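4.2 Sorting habits in shared workshops

We were lucky in Kellham, where the members let us sit in on evenings all through July and even fed us. What struck us early on was how fondly people spoke of their own drawers and bins, and how little they trusted anyone else's. Color seemed to help (Figure 3), though far less than a plain written label did.
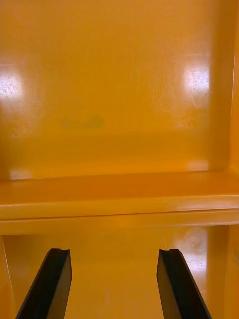
Jarmila Hrnčiar told us she never looks at the color at all, she goes by where a thing was last week, and if it has moved she simply asks.

Several others leaned on memory in much the same way, and of the 222 diary entries we collected, a good many mention asking a neighbor before opening anything.

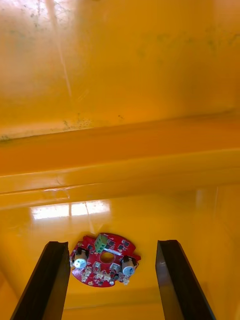

Newer members wrote the longest entries, bless them, and we come back to those in Section 5.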